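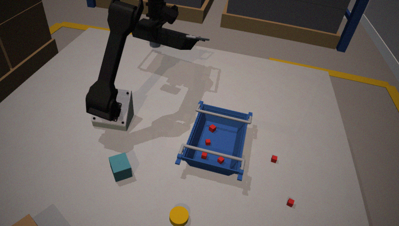 I get the night shift with Trikitz, the arm in cell 2, and I talk to it the way my aunt talked to her tomatoes. Error 767 again, joint drift, so I'd rezeroed it and typed the grip offsets back in one at a time (my coffee went cold, obviously!). Then I went over the table. Four red cubes in the blue bin, two still out on the white, and the gripper up in the air with nothing in it.

"Well?" I said.

The log said 3136 cycles since Bajwa had last serviced it. I patted the base plate, stepped behind the yellow tape and pressed resume. My hand was shaking a little, and I stood there until the arm moved.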